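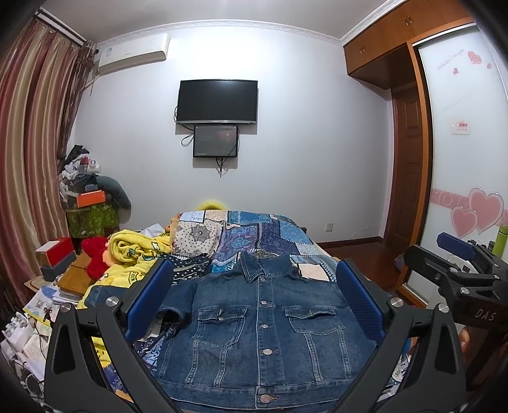
Search this site Enter keywords Go

Cold water, short cycles: a textile tester on washing denim

The testing room at Larneck washes cotton for a living. Its senior technician has spent 16 years measuring what laundering does to indigo-dyed cloth, and the advice that comes out of it is plain.

"Most colour loss in denim is abrasion," the technician said. "Dye sits near the outside of the yarn. Rub the yarn and you take the dye with it."

Garments are turned inside out, fastened, and washed at 30 or below. The lab's current series for Fanusby, a workwear maker, compares a short cold program with a standard 60 degree one over 12 washes. Shrinkage is read after the first, third and last wash, along the warp and across the weft.

"The warp moves more. People notice it in the sleeves first."

Asked about vinegar in the rinse, the technician was unconvinced. The lab ran 3 trials in July and found no difference in grey scale rating between treated and untreated panels.

Tumble drying drew a firmer answer. "Look at the lint filter. It's grey-blue. That was your fabric." Line drying in shade is preferred, with seams pulled straight by hand while damp.

The lab does not publish a figure for how often to wash. "When it's dirty," the technician said.

Related items
Reading a care label
Prultitz front loader: spin speeds compared
Harahap mill visit, part two
Removing grease from canvas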